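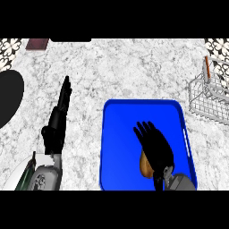
Dear members,

The revised serving rules for the Peeters Hall kitchen take effect on June 28, 2023, and replace the sheet that has been posted beside the pantry door. Groups booking the hall for meals are asked to read them before confirming a date. Cold dishes are to be carried out on trays of the blue type, with rounded corners, a raised rim and a handle opening cut into the rim, and set down flat on the counter. Dishes placed directly on the stone have left marks that the cleaning contractor, Ekitz, could not remove at the last visit. The invoice for that visit came to 457 euros and was charged to the general account.

Bookings for more than 60 guests still require written approval from this office. The deposit remains 400 euros and is returned within two weeks of the event, less any cleaning costs.

Ms. Pasichnyk's question of last week is quoted below, with our reply.

Yaryna Pasichnyk wrote:
> Our association has reserved the hall for the Jorkach
> supper. The old sheet says that hot food must leave the
> kitchen by 8 p.m. Does this still apply? We also wish to
> know whether we may use the upstairs refrigerator, as we
> did last year when Jozef Van Leeuwen was handling the keys.

The 8 p.m. limit has been withdrawn. Hot food may be served until 9:30 p.m., provided that the ovens are off by 10 – the ventilation shuts down at that hour and cannot be restarted from the kitchen.

The upstairs refrigerator is now assigned to the day center and is not available to outside groups. Space in the downstairs unit may be requested on the booking form, under item 4.

Keys are issued by Milan Baert at the front desk and must be signed for in person.

Wilma Mertens
Office of Facilities and Bookings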